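Sustholm sorting cell back in use, for now

Dec 7, 2020 - The automated packing cell at Botomwood's Sustholm depot is running again after 19 days of stoppages, and the firm would like everyone to believe the trouble is over. Its own log shows 783 failed picks since September, most of them on light or awkward goods.

Repairs so far amount to new finger pads and a reset of the jaw closing force. The rest is being done by hand, with a pair of black cabled grippers, a clear bag with beige trim and a few shuttlecocks on a white table.

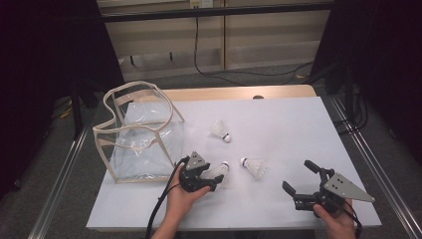
Issue 34, page 19

Vangelis Kyriakidis, who looks after the cell for Astis, says the jaws were set too hard for feathers and too soft for almost everything else. He wants over 100 clean picks in a row before he signs it off. Botomwood has already told customers it is fixed - a bold claim, given that the last fix, by Ibarra, was announced in much the same words. No figure has been given for the cost.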